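Notes on a Jigsaw

I have reached the age at which people give you jigsaws. There was no announcement. One birthday I was unwrapping wine, and the next I was unwrapping 1,000 pieces of a harbour in fog, from Tiziana, who said she'd looked at it and thought of me. I've decided not to follow that up.

So it's been a spring of jigsaws at our place in Wancombe. I went into it with the contempt of the beginner. I'd done them as a kid, on a tray, at my nan's, and I remembered the method as: find the corners, do the edges, lose interest, go outside. The method has not changed much, but outside has got colder and my knees have opinions.

The first thing I learned is that sky is a con. A jigsaw company can photograph one-third of a picture's worth of nothing at all and charge full price for it. The harbour in fog took this to its logical end. There was a boat. I did the boat in one evening and felt like a genius, and then for the whole of September I did fog.

The second thing is that households divide on the question of the lid. I look at the lid. I look at it constantly, I prop it against the fruit bowl, I carry it to the window for better light. Osvaldo Sorrentino, who is Tiziana's brother and was raised under the same roof by the same parents, considers this cheating. He turns the lid face down when he comes in, like a man covering a mirror. We argued about it across the table on and off for an entire weekend, with breaks for toast.

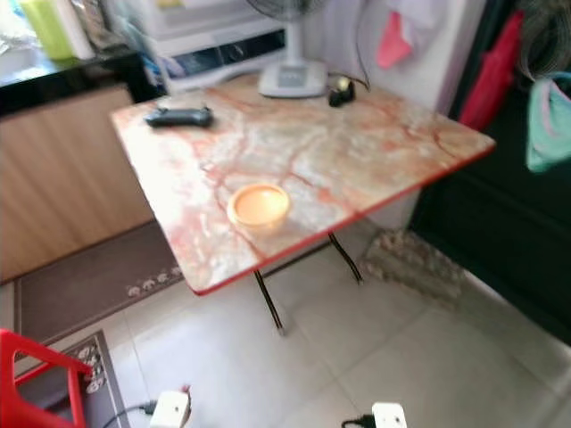 Rebecca Ferri wrote to me after I grumbled about this last time, to say that the lid was the least of it and the real crime was sorting by shape. She'd once shared a puzzle with someone who put all the two-knobbed pieces in muffin tins and wouldn't let her touch them until he'd finished classifying. They never got to the picture. She says she still can't look at a muffin tin without feeling managed.

I have some sympathy with the muffin tin man. Sorting is the part of a jigsaw that feels most like work and so it's the part where I'm happiest, being a person who will happily alphabetise a spice rack to avoid cooking. But Rebecca is right that you can sort your way clean out of the enjoyment. I gave it up after the Vindgate lighthouse, where I had 18 little heaps going and knocked most of them together with my sleeve reaching for a biscuit.

Then there's the matter of where you get them. New ones cost a fortune, and once done they're done, unless you have the kind of memory that lets you enjoy a lighthouse twice (give me a few years). The op shop has stacks of them, bound up with perished rubber bands, and somebody has generally written on the box in biro. "Complete." "Complete 2 times." "1 missing, dog." I find these notes very moving. My favourite so far just says "hard," underlined.
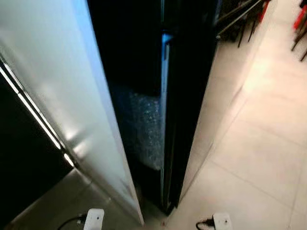
Anyway, the biro is not to be trusted. I took home an alpine village marked "Complete" and it was complete in the sense that it had the right amount of pieces in it. Four of them belonged to a different puzzle. One had part of a horse's ear on it. I spent a good hour looking for the horse in the alpine village, on the basis that the horse must be somewhere, and I will admit I started to blame the painter.

What do you do with a puzzle like that? Annunziata Bassi, from the library, reckons you put it back in circulation with an honest note and let the next person decide. Osvaldo says bin it. I've kept it, on top of the wardrobe, in case I ever run into a horse with a hole in its head.

As for the harbour, it's finished. The last piece was fog. I had imagined some sort of ceremony, but Tiziana was in the shower and Osvaldo had gone home, so I pushed it in by myself and stood there a bit. Then I needed the space for dinner. You can't eat on a harbour, and I'm not a person who glues them — I've seen a glued one framed in a hallway and it looked like a skin condition. It came up in big satisfying slabs, and I broke those up as well, and put the lid on. I wrote "Complete" on the box and then, after some thought, "mostly fog."

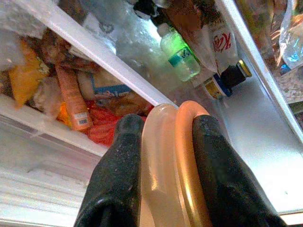
A firm hold on the handle, fridge open, food on the shelf.

The next one is a bookshop window, another gift. It's all spines. Osvaldo has already turned the lid over.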